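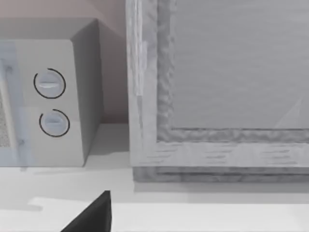 Two knobs, one above the other.

Last updated: July

Slept badly, up before six. Walked the dog as far as the weir and met Kirstin Geddes coming back. She says the allotment rents are going up and wants me to sign her letter. I said I would — I'll read it first.

Picked the last of the gooseberries after lunch. Rain from two until teatime, so I stayed in and wrote to Flora. 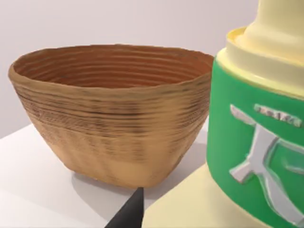

Her knee is no better and she has put off the trip to Oban. I told her we can go in autumn instead. Early night.

Comments

Greer Sutherland: Sorry to hear about Flora's knee. Give her my love.

Bianka Vincze: Our rents went up too. I signed.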